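Robotics and Automation Help > Safety and good practice

Gripping force and hand checks for a two-armed cloth folding cell: what do you write down?

Posted by Viorica Barbu
Tags: risk assessment, end effectors, textiles, records

We are writing the operating rules for a two-armed robot with fingered hands that handles T-shirts and small cloths on a table. The site at Terville already has general rules for its fixed arms, but those assume a fence and a single gripper. Our robot works on an open floor and people walk up to the table between runs to reset the garments.

Three points are unsettled.

First, the rule for approaching the table. The current draft says "wait until the arms have stopped". I think that is too weak, as the arms also stop while the controller is planning the next move.

Second, what happens on a protective stop when both hands are holding the same piece of cloth. Should the hands open or stay closed?

Third, what to log. The draft asks for a full joint record of every fold, kept for 30 days. The storage is manageable but I doubt anyone will read it.

We run at reduced speed throughout. I am after wording that other sites use, or reasons to drop a point.

3 replies

Eftychia Balaskas
Accepted

Taking your points in order.

Approach. A stationary arm is not a safe state. Your rule should name a state that the person can check and that the controller cannot leave without a deliberate restart. Ours at Vusov reads: "No one reaches over the table unless the hold lamp is lit. The hold is released only from the panel, by the person who set it, after everyone has stepped back behind the floor line." The line is measured from the furthest reach of the fingertips with the hand open. Do not measure from the wrist. If you change the hands, measure again.

Stop while holding. For light cloth we keep the hands closed and remove the pull: the arms hold position, and tension is let off once an operator confirms. Opening both hands at once is harmless with a T-shirt, but the same rule will be applied later to something heavier, so write it per load. Whatever you choose, there must be a way to free trapped fingers without power to the robot. Put it on a card at the table and practise it. Ours takes under 20 seconds.

You should also set an upper limit for the pull between the two arms. Each hand can be within its own force limit while the pair stretches the cloth far beyond what the task needs. Measure it with a spring balance clipped between the hands, and record the figure with the hand settings.

Logging. Keep the full record only for stops, dropped garments and manual releases, with the half minute before each. For normal folds, keep the start time, software version, garment type and result. We went through 585 full records last October and used almost none of them.

One thing missing from your list is the area around the table. Side tables and shelving within reach belong in the assessment, as do cables near the elbows and anything stored at foot level where the operator stands. Walk it at the start of each shift and sign for it.

Ghauri_maint

Just use light curtains. We did and there have been no problems.

Viorica Barbu

Light curtains were ruled out by the floor plan, as there is a walkway on one side. Thank you for the point on paired force, which was not in the draft at all. I will split the stop rule by load and cut the logging as suggested.

Still open: does the shift check need to cover the finger pads? The supplier's sheet says to inspect weekly and gives no limit for wear.

Ikivari

Weekly is too long if you pinch cloth by the corners all day. The pads glaze, the cloth slips, and somebody raises the grip force to make up for it. That change then sits outside your assessment. Check the pads daily, replace in pairs, and lock the force setting behind a login. For a wear limit, use a slip test with a fixed weight on a strip of the same fabric. If the strip moves, the pads are finished.

The hold we test for is the two-corner one, at the hem: 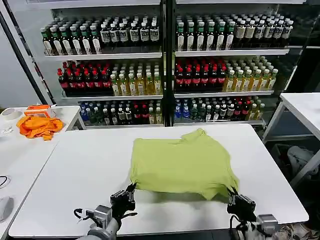
Viorica Barbu: Daily pad check and slip test added to the draft. Would you repeat the test when the fabric changes, or keep one reference strip for all garments?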